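Lorente handover method

The Lorente handover method (also Lorente pouring, or just "Lorente" in lab use) is a way of training two-armed robots to do pouring and passing tasks from human demonstrations. Developed at the Prandano lab in Clustetden. First written up in November, revised since.

Overview

Most two-arm policies predict both arms at once. Lorente splits the job. One arm is the holder, the other is the server, and the roles get picked at the start of each run from where the objects sit. Holder moves first. The server waits until the holder's grip force has settled, then starts its own motion. A small shared network passes timing between the 2 arms — no positions, only timing.
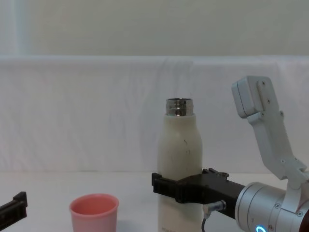 Bottles are the usual test object becuase of the weight. A tall one gripped low tends to tip once the wrist turns, and the policy has to slow down before the tilt, not during it. Earlier versions did this badly. Fix was a penalty on wrist speed in the last part of the approach.

Training data

The base set, called Arnau, has 489 demonstrations recorded by teleoperation. Plain backdrops only, which makes the objects easy to segment but is often named as a weak point. 70 further demonstrations cover failed grasps and recoveries.

Results

On pours into a small cup, the method finished 39 trials out of 70 without a spill or a drop. The joint-policy baseline was lower, though the exact figure differs between the two versions of the report. Most failures came at the release stage — the server lets go early, or the holder drifts.

Limitations

Roles can't swap mid-task. Clear plastic and shiny metal still confuse the depth estimate. Not tested on soft containers. Cluttered tables are listed as future work but no data has been relased.

See also

Bimanual manipulation
Imitation learning
Teleoperation

Last edited 30 Jun 2026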